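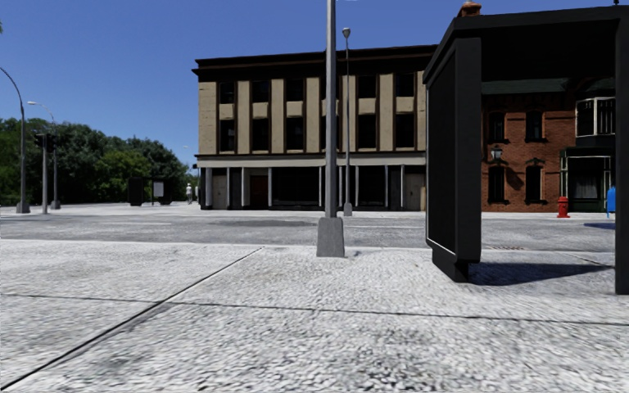
24/03/2022
Simulator notebook, delivery robot project

Long session today and a mixed one, so I'm writing it up while I still remember which config file was which. Saoirse had the steering script, Enda was on the scoring side and I was mostly chasing my own bugs in the pavement follower.

First job was to get Prullwood (our planner, for anyone reading this from the other group) to stop treating shadows as kerbs. It has been doing this since we moved over to the town map. The robot trundles along quite happily, meets the edge of a dark patch on the slabs and stops dead, as if somebody had dug a trench. Enda turned the edge threshold up and that cured the shadows, but then it also stopped seeing the real kerb and drove straight off into the road. Twice! We put it back to 16, which is a bit jumpy but at least keeps us on the pavement.

Then I had what I thought was a clever idea, which was to smooth the image first and look for edges afterwards. It does help with the speckle in the paving, which was giving us hundreds of silly little edges all over the place. It doesn't help with shadows at all. Muireann pointed out (very kindly) that a shadow with a crisp edge is still a crisp edge after a bit of smoothing. Fair enough. She thinks we should compare colour on both sides of the line and only look at brightness second. I've started on that in a separate branch, don't merge it yet, it prints rubbish to the console on every step.

Second job, lamp posts. The follower was happy to plan a route right through the base of one. The collision box in our copy of the map was set on the pole only and ignored the concrete block underneath, so the front wheel caught it every time and the robot did a lovely slow pirouette. Saoirse has widened the box. I'd been blaming the wheel model for this for two sessions and wrote a whole paragraph about it further back in this book – please ignore that paragraph.

Runs after the fix, all from the same starting spot with the weather set to clear:

Old settings: bailed out at step 149, stuck against the post
New box, old planner weights: bailed out at step 161, wandered into the road
New box, Saoirse's weights: got to the far corner, wobbly but no contact

I'd like to say the third one was solid, but I ran it again after tea and it clipped the bus shelter. Same seed, or so I thought. Enda reckons the seed isn't being passed through to the walkers, so the people in the map turn up in different places each run and the planner swerves differently. I looked and he's right, the argument gets dropped in the launch script. So none of today's numbers can really be compared with each other, which is annoying, but better to find it now than the night before the demo.

Mr Moura came by near the end and asked how we would score a run that finishes but scares a pedestrian. We had no answer. The competition rules give a penalty for contact and say nothing about near misses. Fatos wants to add our own comfort distance and use it for tuning only. I like that, though it will make the scoring script slower and it already crawls on the old machine by the window.

To do:
Fix the seed in the launch script (me)
Colour comparison branch, get it to run quietly (me, with Muireann)
Comfort distance, 2 metres to start with and see (Fatos)
Check the shelter's collision box as well, in case it has the same trouble as the posts (Saoirse)
Ask Mr Moura if we can use the Jakari laptop overnight (Enda)

Old logs are in the folder called runs_before_box. Please don't delete them, I still want the pirouette one for the poster.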